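Do Water-Saving Shower Heads Save Water? A Check on the Ullow Claim
Project report, second term, submitted 2023-05-08

The residents' handbook at Ullow hall says that the new shower heads "cut water use in half". The same sentence is on the hall website and on a sticker by the lifts. I wanted to know where the figure came from. The hall office said it came from the supplier, Petkov. Petkov's leaflet gives a flow rate measured on a test bench, at one fixed pressure, with no person under it. A bench does not wash its hair.

Flow rate is only half of the sum. The other half is how long people stay in, and the leaflet says nothing about that. If a weaker spray makes people stay longer, part of the saving goes down the drain with the shampoo.

Method

I compared two halls. Ullow has the new heads and Waltholm still has the old ones. Both are heated from the same boiler house. The estates office gave me the meter readings for November, and I asked residents of both halls to write down the start and end of each shower for 4 weeks. The sheets were anonymous. I left out any sheet with fewer than 3 entries.

Results

The Waltholm meter showed 1550 cubic metres for the month and the Ullow meter showed 1000. Ullow did use less, by a little over a third. That is a decent saving and I don't want to be unfair to it, but it isn't half.

The shower sheets point the same way. Ullow people reported longer showers than Waltholm people, and several wrote "takes ages to rinse" in the margin without being asked. I would not lean too hard on this. People are bad at timing themselves, and those who agree to fill in a sheet about showers are probably those who already care about water.

Problems

The meters cover the whole building, so kitchens, toilets and laundry are all in there. Waltholm has more washing machines. It also had a leaking cistern on the second floor which was reported in November, and I could not find out how much it lost. Take that away and the gap might shrink again. I asked for readings from before the new heads went in, which would have settled a lot, and was told they had not been kept. A hall that never wrote down the "before" has no business printing the word "half".

I also looked at Ruvholm, where the rooms were refitted last year, but its meter is shared with the sports block and I dropped it.

What the hall should do

Fit a separate meter to one shower stack, leave it for a full term, and publish whatever it says. Until then the sticker should come down. Money is the usual objection, and I don't find it very convincing, as refits never seem short of cash for the parts that show. A bathroom can have a big clear glass shower panel with a dark towel bar mounted on it, and you still can't tell from looking how many litres go through it in a morning. The meter is the dull bit and it gets left to last. 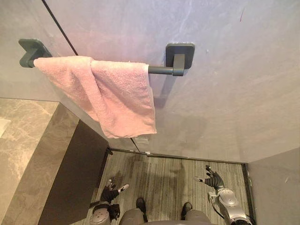 Recent project reports
Does the hall recycling get recycled?
Bus times at Ruvholm: printed and real
Draughts in the Waltholm reading room
Are own-brand batteries worth it?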